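Conville LAN Weekend: my walk-round checklist, with comments

Posted by Hiwot Abera

A few people asked for the list I used in May when I went round the hall before we opened the doors, so I've typed it up with my scribbles included. We had the main room at Conville and the smaller side room for the under-16s, and the whole thing ran overnight, which is why so much of this is about sleep, food and sockets. Steal whatever is useful!

POWER AND CABLES

1. Each extension lead plugged straight into the wall, none into each other
Comment: Failed on the first go. Two daisy chains on the back row, both under the Florkia tables. Fixed before opening, and I went back at nine in the evening and found a third one (a phone charger, a desk fan and somebody's monitor, all hanging off the same little block).

2. Load per circuit written on the card by the fuse board
Comment: Done. I'd set us a limit of 2,153 watts on the side room ring and we stayed under it all night. The kettle is not allowed in there. I know, I know, but it really isn't.

3. Cables taped or covered across walkways
Comment: Pass, apart from the gap by the drinks table where the tape had lifted. Use the wide tape next time, the narrow stuff is hopeless on that floor.

4. Leads checked for nicks and loose plugs
Comment: One headset charger with bare wire showing at the bend. Owner was very nice about it and borrowed another.

EXITS AND SPACE

5. Both fire doors open fully from inside
Comment: Pass. The left one sticks a bit at the bottom, so give it a proper shove. I've reported it to the hall and will chase on Monday.

6. Aisles wide enough for two people to pass with chairs pushed out
Comment: Pass in the main room, tight in the side room. I took out one table and it was much better. Gamers lean back! Measure with somebody sitting in the chair and slouching.

7. Bags off the floor and under tables
Comment: Never passes for more than ten minutes. Keep going round.

8. Emergency lights tested
Comment: Pass, all came on.

PLAYERS UNDER 16

9. Signed form from a parent or guardian, with a phone number that works
Comment: I rang every number before seven. Three went to voicemail and all called back within the hour, so that was fine.

10. Home or in the sleeping room by eleven
Comment: Mostly. There was a Carhuamaca final running late and I let the last match finish, then it was screens off. I'd put the final on earlier next year because I felt mean standing there with my clipboard.

11. Break of ten minutes every hour
Comment: This was the hard one. We had a bell, and for the first few rounds they groaned at it, and by the evening they were getting up by themselves to play table football. Adults ignored it completely (you know who you are).

12. Meals eaten away from the keyboards
Comment: Pass for the younger ones. We shut the side room servers during tea so there was nothing to miss.
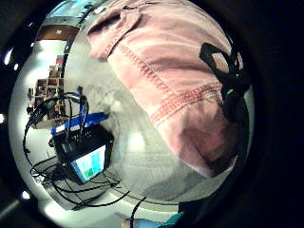
13. Water within reach of each row, lids on
Comment: Pass, but we ran out of lids. I'd also cut the energy drinks right down. I put a limit of one each on the under-16s and a few of them had clearly packed their own.

SLEEPING ROOM

14. Quiet, dark, and an adult awake outside the door
Comment: Pass. I did the two till five stint myself with a thermos and a very long book. It was cold by the door, so bring layers.

15. No charging devices left on bedding
Comment: Found 3 phones under pillows. I moved them to the charging shelf and left notes so nobody panicked in the morning.

16. Heater guard fitted
Comment: Fitted, slightly wobbly. Needs a new bracket.

KIT AND FIRST AID

17. First aid box full and in date
Comment: Plasters were low, topped up. Eye wash was out of date and has been replaced.

18. Asset tags match the hire sheet
Comment: Trarkmont sent us a router tagged 1,344 when the sheet said 3,308. Same model, works fine, but I got them to amend the sheet before I signed anything.

STILL TO DO

Bracket for the heater guard. More lids. Wide tape. Ask the hall about that left-hand door again. And if anyone has a louder bell, please bring it along to the next planning night.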